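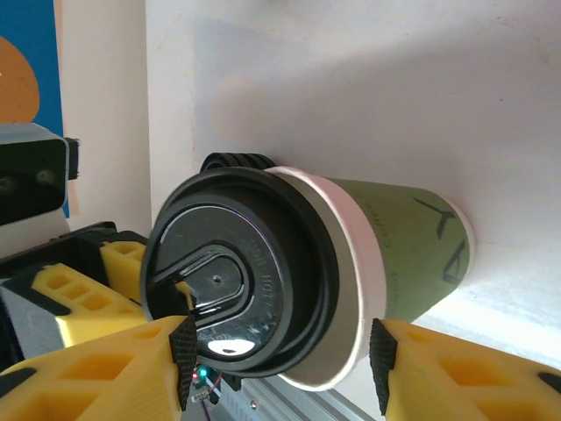
October 29, 2021. Takeaway coffee set, packing trial for the Westholm order.

Today I worked on the cups and the bag. The disposable cup has a green printed sleeve part and a black plastic lid with raised ring. When the cup is lying on its side, the lid is the end to check first, so I pressed all round the ring with my thumb before I wrote anything down. Okura lids sat well on 26 cups. On 5 they lifted a little on one side, and I put these apart in the grey tub.

The small goods stay at the back of the table, same order as before: stir sticks upright in the light green cup, then napkins on the cardboard tray, then the stack of paper cups. I would like to keep the pulp carrier on the left. It takes much room — but if it goes on the right we knock the cups.

For the bag I prefer the red one with white cartoon figures. It stands open by itself in the middle of the table, and the card can go in last, near the rim, where the customer will find it.
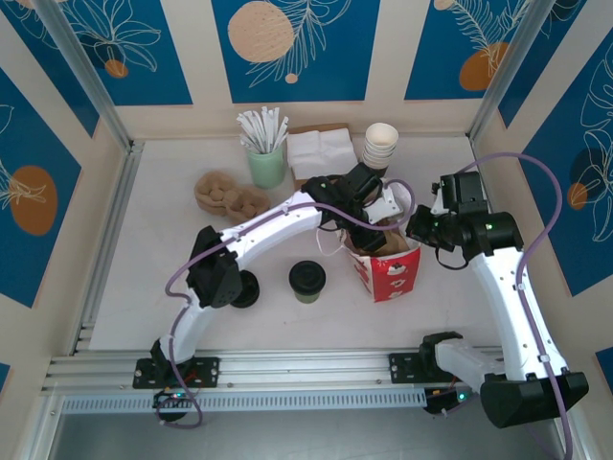 Güler wrote under my draft that the card should go in before the napkins, otherwise it gets creased when the handles are pulled together. I will try it her way with 15 bags and note the colour of the card each time.

To do: ask Flirkside for the price of 400 carriers, delivery in December. Find the other box of stir sticks.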